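Breakfast Shelf Moves to the Long Table
Pilline Building Newsletter, 6/29/20

The single-serve cereal has a new home. The small boxes that used to be kept in the cabinet drawer are now out on the long wooden table in the main room, with a raised shelf to stand them on. This item covers what we stock, how the shelf should be set up, and what to do with boxes that are left over.

The change goes back to a request made in March. People on the early shift said that the drawer was hard to use, since the boxes went in flat and the only way to find a particular cereal was to take most of them out. The ones at the bottom stayed at the bottom. When the drawer was finally cleared, a good number of boxes were past their date and had to be thrown away. Uriel Palma, who handles the pantry order for our floor, asked for something open where the fronts could be read from a chair.

We looked at two options. The first was a wire rack from Kulkarni, the firm that supplied the coat hooks by the stairs. It would have held more, but the slots were made for cans and the cereal boxes tipped forward in them. The second was a low shelf with a wood top and a black metal frame. It sits directly on the table, needs no screws, and can be lifted off when the table is wanted for something else. We went with the shelf.

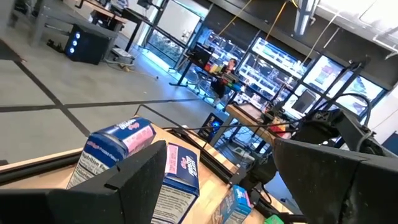
The order itself has not changed much. We still buy the mixed case of Kellogg's small boxes, because it is the one thing everybody agreed on in the last pantry survey. Of the 123 replies, most asked for more than one kind of cereal and very few asked for a bigger box. The large family boxes we tried last year went stale before they were finished. A small box is opened and eaten at one sitting, and it does not need a clip or a tub.

Frosted Flakes and Rice Krispies go fastest. Apple Jacks is slower, but it has steady takers, and Uriel has had notes on his desk both times it was missing. If there is a cereal you would like added, write it on the sheet inside the cabinet door. Please give the name of the cereal and leave out the price comparisons.

Setting up the shelf takes a minute or two. Bring the boxes over and stand them on the table first, all of them, before any go on the shelf. It is easier to see what you have that way, and you can pull out anything with a crushed corner or a torn flap. Damaged boxes can still be eaten if the inner bag is sealed. Put those to the front of the table so they are used the same day.
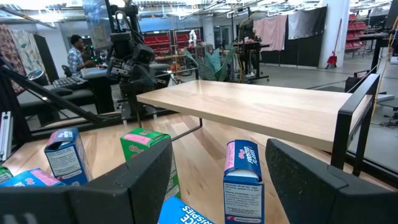
Small boxes on the table next to the shelf, Rice Krispies among them.

Once they are sorted, the boxes go on the shelf in a single row, standing up, with the fronts facing out. One of each kind is enough. The shelf is there to show what is available, and the rest of the case can stay in the cabinet until a space opens up. Please do not stack a second layer on top. The boxes are light and the upper ones slide off as soon as somebody reaches for the row beneath.

Leave a little room between the boxes. If they are pushed tightly together, people pull one out and bring its neighbor with it. A finger's width is plenty.

There has been some discussion about the order in which they should stand. Uriel prefers alphabetical, which puts Apple Jacks on the left. Others put the fastest sellers at the ends, where they are easiest to grab. There is no rule on this and we do not plan to make one. Any order is fine as long as the names can be read. 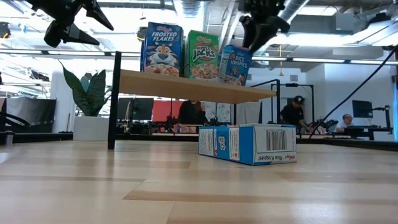

Frosted Flakes, Apple Jacks and Rice Krispies on the shelf, with another Rice Krispies on the table.

A few practical points for anyone taking a turn with the shelf:

Restocking is done by 900 hours, before the first break. Whoever opens the new case should write the date on the cardboard and flatten the old one for recycling.

Bowls and spoons are in the same cabinet as before, on the second shelf down. They have not moved. Milk is in the Risitz refrigerator, left side door. The other refrigerator is for lunches only.

Wipe the tabletop with a damp cloth and dry it afterward. The planks have seams between them, and sugar gets down into the gaps. A dry brush works well for crumbs. The brush hangs on the hook by the sink, and it should go back there.

Empty boxes go in the paper bin and the inner bags go in the regular trash. Last month the two were mixed and the whole bin was refused at pickup.

The shelf should be taken down on Friday afternoons, when the table is used for the Urnen mailing. Lift it from both ends. The metal frame can mark the wood if it is dragged, and there is already one scratch from the first week. Anything still on the shelf at that point goes back in the cabinet, standing up, with the oldest date in front.

We will keep this arrangement through the summer and then look at the stock sheet again. The next case is on order and should hold 10 of each kind. Questions about the order can go to Uriel Palma at the front desk or be left in the pantry folder.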